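Small gray mark and a couple of dark specks on my white packing table — clean it or leave it?

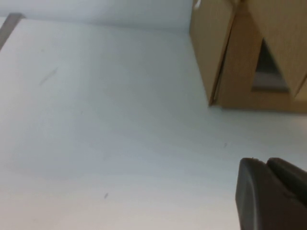

4 min read

Hi all! Long-time reader, second-ever post, so be gentle with me. I sell secondhand paperbacks and the odd jigsaw puzzle out of my spare room, and everything goes out in plain brown cardboard boxes. The packing happens on a big matte white table I got from a Skustgate office clearance for 40 dollars (plus a very sore back, getting it up the stairs). I love this table. It's the only surface in the whole apartment I keep clear on purpose.

My trouble is marks. On the far side, over to the left, there's a thin gray line on a slant, very faint, and I cannot for the life of me decide if it's a scratch or a smudge. I run my fingernail over it and one day I feel something and the next day I don't. Then there are a couple of tiny dark specks closer to the middle. They're small enough that my sister thinks I'm making them up, but on white I see them every single time I put a box down.

What I've tried so far is a damp cloth, then a damp cloth with dish soap, then the same thing again but crankier. I haven't gone near it with anything gritty because an older thread on here scared me off melamine sponges. My last white table ended up with a shiny patch in the middle from my own scrubbing, and I'd really like not to do that twice.

So I guess I'm asking two things. Is there a safe way to find out what the gray line is? And how do you all stop cardboard from marking up a pale table? I slide boxes around a lot when I'm taping, and by December I'm packing most evenings, so whatever I do has to be something I can keep up when I'm tired and the tape gun is winning.

I don't know what the top is made of, by the way. The clearance people didn't know either. It's smooth and matte and a little cold to the touch, and that's all I've got.

— papertrail_jo

Velimir Živković
July 9, 2025

I ran the packing bench in a gift warehouse for years and we had white tops the whole way down one wall, so I have looked at more gray lines than I'd care to admit.

First thing, stop using your fingernail. You can leave a little mark of your own that way, and then you're chasing two. Get a plain white pencil eraser (not a pink one, those can leave color behind) and rub very gently along the line, a few strokes only. If it's a smudge, you'll normally see it lighten or see gray on the eraser crumbs. If nothing changes at all, try a soft cloth with a little rubbing alcohol on it, but do a corner you don't care about first, and wait for it to dry before you judge. Some painted tops go dull or tacky with alcohol, and you don't know what yours is.

If it's still there after both, I'd call it a scratch and leave it alone. I know that isn't what you want to hear! But a faint scratch on a matte top looks a whole lot better than the buffed halo you get from trying to polish it out. Those white filler pens are made for glossy stuff and they dry shiny. I tried one once, and from the door you could see my repair but you'd never have seen the scratch.

The specks could be anything. Ink, a bit of grit, a crumb of old glue. Lay a warm damp cloth over them for a couple of minutes and then push at them sideways with the edge of a plastic card, held nearly flat. Grit and glue will usually let go. If it's ink, go back to the alcohol, on a cotton swab so you only touch the speck.

As for the cardboard, lift the box when you turn it. Cardboard by itself is pretty soft, but it picks up grit off the floor, and then you're dragging that grit across your nice table with a load of books on top. I used to wipe the bottoms of the flat boxes with a dry brush before folding them. It takes a second per box and after a week you don't notice you're doing it.

Keep the tape gun off the table too. Hang it on a hook. The teeth on my old Plurkov did more damage than every box put together.

Bretis_attic

just put a mat on it. I have a gray felt desk mat and haven't thought about my table since

papertrail_jo

Thank you both! I did the eraser on a test corner this morning and nothing bad happened, so the line itself is next once I've got today's orders out. Bretis_attic, does the felt hold on to tape bits and cardboard fluff? I've got a cat and I'm already losing that war.

Bretis_attic

yes it does, lint roller. or get a smooth one

Ionescu_bindery

I'd go smooth, definitely. I use a big self-healing cutting mat, the kind quilters have, and boxes turn on it really nicely — almost too nicely, so put a strip of shelf liner under one edge or the mat will wander off with the box. Mine has lasted through something like 300 parcels and all it needs is a wipe. One warning from me: don't leave any mat down for months without lifting it. I did, on a white table by a window, and when I finally picked it up there was a brighter rectangle underneath where the sun hadn't reached. It hasn't evened out yet.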